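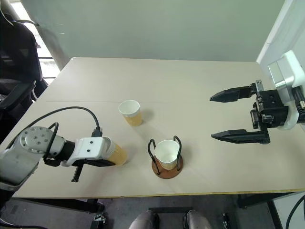

Three of the ribbed-sleeve cups, one of them sitting in the wire-handled holder

Re: [nurico-coffee] Cups for the open afternoon

On 24 Oct 2025, Samuele Ruggiero wrote:
> Before I reorder: are we happy with the ribbed cups? Zelumlow sells them
> in sleeves of 12, or a box of 200. Plain ones are cheaper, but I got
> complaints last time about burned fingers. Also, does anyone want
> another of those holders with the loop handles?
>
> Samuele

Yes to the ribbed ones, please! I've been using them all week and I love them. The corrugated sleeve gives you something to grip, and I can carry a full tea down the hall without doing the hot-potato dance from hand to hand. They look nice on the beige table too, tan and white with the black wire – much better than the shiny red things we had in the spring.

And a very big yes to the holder. I thought it was a bit silly when Ferri brought it in (a little round wooden base for one paper cup?) but now I reach for it every time. You get a handle on each side, so you can pass somebody a drink and they just take the other loop. Mine lives next to the kettle and people keep borrowing it, so could we get 2 more?

I'd go for the box of 200. We had 127 names on the list when I last looked, and some people will want a second coffee – I certainly will.

Does Lotent still do lids that fit? I tried one from the old bag and it popped right off, so those can probably go. I can pick up the order if it comes before noon.

Ruxandra Marinescu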